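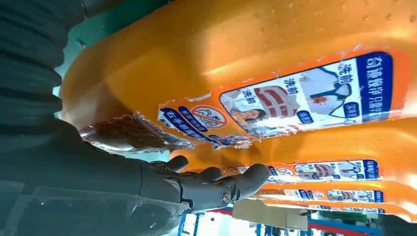

What age is The Praltisley Ferry written for?
Readers of fourteen and over. There is a drowning in chapter two and some strong language after that, and the publisher's own guide on the back cover says 14+.

The Praltisley Ferry
A novel by Unnur Hafstein
Translated by Gwilym James

Paperback, 236 pages
Publisher: Ketilsson
Published: 2019-11-28
Language: English
Also available as an ebook and as an audiobook read by Gerardo Espiritu

About the book

Every July the families from the upper town take the ferry across to Praltisley and stay until the weather turns. Dagny has gone every year of her life. This time she goes without her brother, who has stopped speaking to their father, and with a girl from school she hardly knows called Marta, whose mother cleans the boats.

For the first week it is swimming and card games and staying up too late. Then a boy from the island goes missing off the north landing. Dagny was the last person to talk to him, and Marta knows it. What the two of them decide to say, and who they decide to say it to, will follow them back across the water and into their last year at school.

The Praltisley Ferry is the first of the author's books to appear in English. It can be read on its own. A second book with some of the same characters, Winter Crossing, is being translated now and does not yet have a publication date.

About the author

Unnur Hafstein worked as a school librarian before writing full time. She has written four novels for young adults and a collection of short stories. She lives by the sea with her husband and two sons.

What readers have said

"I read it on the train and missed my stop. Marta is the best thing in it and I wanted more of her." Tudor Cozma

"Slow to get going. The first fifty pages are mostly the house and who sleeps in which room, but once the boy goes missing I didn't put it down. My daughter (15) liked it more than I did and has lent it to a friend." Þórarinn Vigfúsdóttir

Editions

The standard paperback is the one most people will want. It has the blue cover and the map of the island at the front.

The Veltik edition is a hardback with sewn pages and a ribbon. It was printed once, in a run of 300 copies, each numbered and signed by the author on the title page. We can't take requests for particular numbers. The text is the same as the paperback, with a short afterword by the translator.

The large print edition comes from Brurkska and is made to order, so please allow extra time. It is a heavier book than the others, at 725 grams before packing, and postage is worked out on the weight.

Ordering and returns

Paperbacks are sent out by second class post on working days. Signed copies go by tracked post and need a signature at the door. If a book reaches you damaged, write to us within 14 days with your order number and we will replace it, or refund you if we have none left. Large print copies can't be returned unless they are faulty.

Reading groups and schools can ask for a set of discussion questions when they order. These are free and are sent by email. Please tell us how many copies you need, as larger orders may come in more than one parcel.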